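What Went in the Bag: A Gallery of Gym Bag Sorting

By Jamila Gazi
January

I don't believe in organizing systems. I have bought several, including the Primton cubes, which now organize nothing in my garage, and I went into this one expecting the same result. The claim, repeated on every sports-parent page I read over the winter, is that a family's pile of gear can be tamed with see-through zippered pouches. One pouch per activity, grab it and go. My brother-in-law Essam Ouali swears by it. He also swore by the bread machine.

So we put a season's worth of stuff on tables and tried it for 5 weeks. Captions are mine, and so are the doubts.

The pile

Our starting point was the hall closet at the Hedegaard Street house, emptied in one evening. Essam's first estimate was that two-thirds of it was trash. Mine was higher. Neither of us threw out much, and that should tell you something about closet projects in general.

The pouches

The packaging on the Brarkus set promised "total visibility." I'd call it partial. Frosted plastic lets light in and tells you there's something white in there, but a T-shirt and a towel look about the same once they've been stuffed in. We ended up opening them anyway, and an open plastic tub would have done as well for less money.
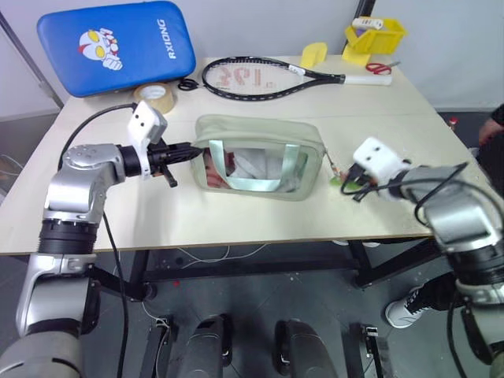 Soft things are where the pouches do best, I'll give them that. Anything that crumples will go in and the zipper will close over it. Hard things are another story. A tennis racket is never going into one of these, and neither is a padded kick shield, so the two largest items in our tennis and martial arts piles had to live somewhere else from the first day. Essam's answer was "a hook." Then I would like to know why we needed the pouches.

The handles

A strap on a pouch sounds useful until you have 7 pouches with straps and they catch on each other in the closet. The kids carry them by the strap. I carry them under my arm, full, because I don't trust the seams. No seam has failed yet.

The leftovers

Every sort produces a pile of things that belong to no activity: tape, cords, a little basket of whatever. The sports-parent pages never show this part. Ours went into a drawer, where the same kind of stuff was living before.

The verdict, such as it is

Mornings are a bit faster. I'm not sure that's the pouches, as the kids are also half a year older and the closet is cleaner than it has been since we moved in. Essam wants to order a second set from Divis in a larger size. I've told him to wait until spring and see whether the first set is still in use.

Contact | © Jamila Gazi | Back to top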